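Recording bagging examples with the hand-held grippers

Last updated September 6, 2023

These notes cover the packing task at the Okstead bench. They assume you have already been through the Pullden setup page and can start and stop a recording. Questions about the grippers go to Clem Kerslake, anything about the file store to Corey Ruawai.

Before you start

Check that both grippers open and close fully and that their clocks agree on the Fodason screen. If they differ, restart both. Restarting one will not fix it.

Clear the bench of anything that isn't part of the task. Put out the items on your sheet, but don't line them up neatly. We have more than 3,000 examples and too many of them begin from the same tidy layout.

Recording

Start with both grippers open and in view of the head camera. Hold still for a moment, then begin.

Pick up one item at a time. Take packets by an edge and let them hang before you carry them across. Keep the other gripper near the soft item, so it is ready to hold a fold open.

Move at the speed you would use at home, or slightly slower. Very slow examples are not more useful - the model learns the pauses too.

If you drop something, pick it up with the gripper and carry on. Keep that example and mark it "recovered". If you touch an item with your fingers, stop and discard it.

Record 12 examples, then change the items. Take a break after 6 if your wrists are tired.

Checking

Play back the first and last example of each set. Both gripper views should show the fingertips clearly at the moment of contact. Example 946 in the May set is a good one to compare against. Then copy the set to the Kashindye folder and fill in the log. 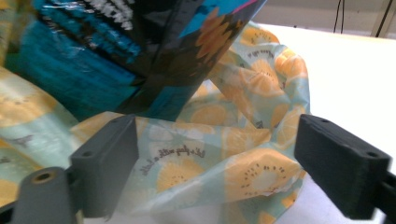
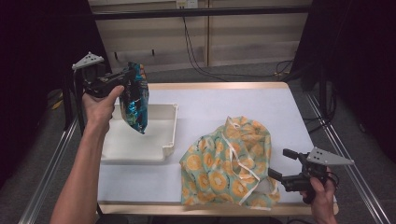
Packing task with a shiny packet and a fruit-print item: gripper view first, then head view.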